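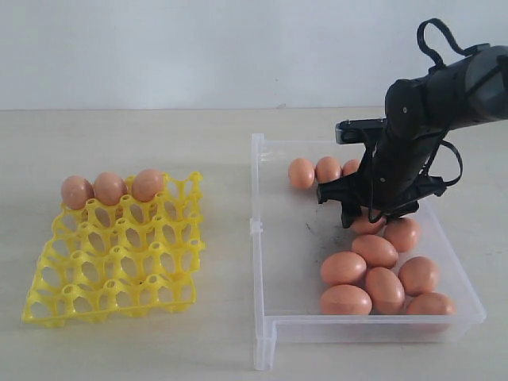
Ticket 2621
Product: Zokura clear storage box, shallow
Opened by: kitchen, second floor
Status: closed, reopened, closed again

Problem as reported: Eggs roll. User moved brown eggs out of their cartons and into a Zokura box to save fridge space, and now every time the door opens it sounds like a very slow game of pool.

Reply 1: Confirmed the box has a flat floor and no cups. Eggs are working as designed. Asked user if the cartons were still available. Cartons had gone out with the recycling.

Reply 2: User tried a folded dish towel under the eggs. Rolling stopped. User now complains that the eggs can't be seen from the shelf below, which was apparently the whole point of a clear box. Priority lowered.

Reply 3: Suggested the Pernix egg insert, part 3039. User ordered it. It is 3 millimeters too wide. Returned.

Reply 4: Found a Pirix shelf liner in the supply closet, the thin rubbery kind with holes. Cut to fit with kitchen scissors. Eggs stay put if the door is opened by a reasonable person. Closing.

Reopened: One cracked egg. User blames the liner. Liner was in the sink being washed at the time. See also ticket 1691, same user, "bananas too close together."

Resolution: Rinse box, dry it, liner back in, eggs on top. Keep the box on the middle shelf and off the door side. Next time buy the eggs and leave them in the carton.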